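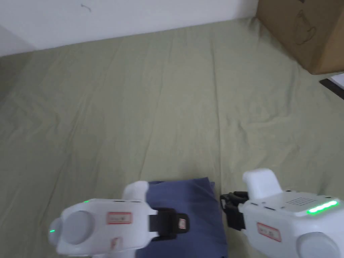 Kiddale clinic moves night guard fitting to a two-visit schedule

The dental clinic in Kiddale will change the way it makes and fits night guards for patients who grind their teeth, starting in November. Under the new schedule the scan and the fitting are booked together as two visits, and a bite check that used to be optional becomes part of the second one.

Night guards, also called occlusal splints, are removable plastic covers worn over the upper or lower teeth during sleep. They do not stop grinding. They take the load that would otherwise go to the enamel, to fillings and crowns, and to the jaw joint.

Until now the clinic took a tray impression with putty and sent it to an outside lab in Samatico. Turnaround depended on the courier and on the lab's own queue, and patients were called when the guard came back. Impressions that had pulled or torn at the back molars had to be retaken, and the patient went to the end of the queue.

The clinic will now scan both arches with a handheld scanner and send the file to the same lab. The scan is checked on the screen before the patient leaves the chair. If the area behind the last molar is missing or the bite record does not line up, that section is scanned again on the spot. The second visit is set for 7 working days after the first.

Ferdinand Zaugg, the dentist in charge of the service, said the main gain is in the fit at the back of the mouth.

"A guard that touches on the front teeth and floats at the molars puts the force in the wrong place," Zaugg said. "We were correcting that by hand at the chair, and sometimes we ground away so much material that the guard had to be made again."

Two types of guard will be offered. The hard type is milled from a single block of acrylic and is meant for patients with heavy wear or existing crowns. The dual type has a hard outer face and a softer inner layer, and is easier to seat for patients with tipped or crowded teeth. The clinic will no longer supply fully soft guards to adults, except for short-term use after a jaw injury.

The clinic handles 200 guard cases a year. According to its own records, remakes and long adjustment visits have been most common among patients who had dental work done between the impression and the fitting. Patients will be asked to finish any planned fillings or crowns before the scan. A crown placed afterward usually means a new guard.
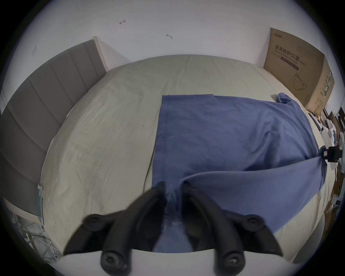

Night guards are worn during sleep.

At the fitting, contact points are marked with thin colored paper while the patient closes, slides the jaw forward and moves it to each side. The dentist adjusts the surface until the marks are even on both sides. Patients should expect a feeling of tightness for the first few nights. Pain in a single tooth, or a bite that still feels off an hour after the guard comes out in the morning, should be reported to the front desk.

A follow-up is offered at 6 months. Patients are asked to bring the guard with them, in its case, so that wear marks can be compared with the original file. Because the scan is kept, a lost or cracked guard can be ordered again without a new scan, provided the teeth have not changed.

Care instructions are the same for both types. Rinse the guard in cool water, brush it with a soft brush and plain liquid soap, and let it dry before closing the case. Hot water can warp the plastic. Toothpaste scratches it.

The clinic's fee is 800 for the hard guard, which covers the scan, the lab work, the fitting and the first follow-up. The price of the dual guard has not been set. Patients with an impression already at the lab will be fitted under the old arrangement and do not need to rebook.

The Marti and Ivari branch offices will keep using tray impressions for the time being. Patients registered there may ask to be scanned at Kiddale and fitted at their own branch.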